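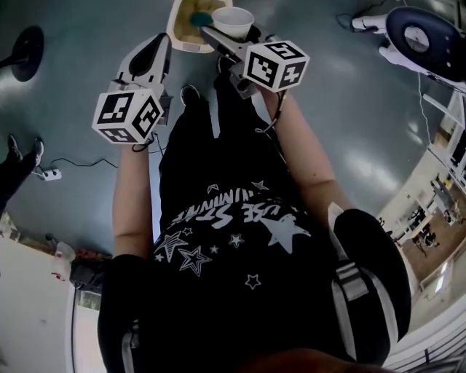 A floor can look this plain, but a smooth gray finish with a shine takes days of work.

The Floor Comes First

When Gonçalo Brandão bought the old Henau dye works, the roof leaked and half the windows were boarded up. He spent his first money on the floor.

"You can work under a bad roof for a winter," he says. "A bad floor stops everything."

Polished concrete has moved from warehouses into shops, kitchens and school halls over the past few decades. The method is simple and slow. A crew grinds the slab with coarse diamond discs, fills the cracks, and goes over it again with finer and finer grit. A liquid hardener goes on partway through. Brandão's crew made 12 passes at Henau, and the job ran through most of December.

Old slabs bring surprises. The one at Henau had been patched many times, and the patches took the polish differently from the rest. Near the loading door there is a darker square where a vat once stood. Brandão was offered a gray coating to hide it and turned it down.

Upkeep is mostly a dust mop and a mild cleaner. Vinegar and lemon juice will etch the surface, and grit carried in on shoes dulls it near the doors. Brandão put down some 60 feet of matting at the entrance.

He starts on the upstairs rooms next. Those floors are pine, and he has not decided what to do with them.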